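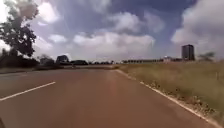
1 min read

Minutes, Tummont Road Users' Group, May

Chair: Octavian Dinu. The meeting was opened at 18:30.

1. The minutes of the last meeting were accepted without changes.

2. Resurfacing. The offer of Hrytsenko covers 1118 meters, the offer of Platine 1501 meters with the shoulder included. Members asked that both firms give a price for the same length. Mr. Dinu will write to them.

3. Membership fee. It stays at 88 for this year. One member was against.

4. Other matters. Fasska will print 200 copies of the detour map.

The meeting was closed at 19:40.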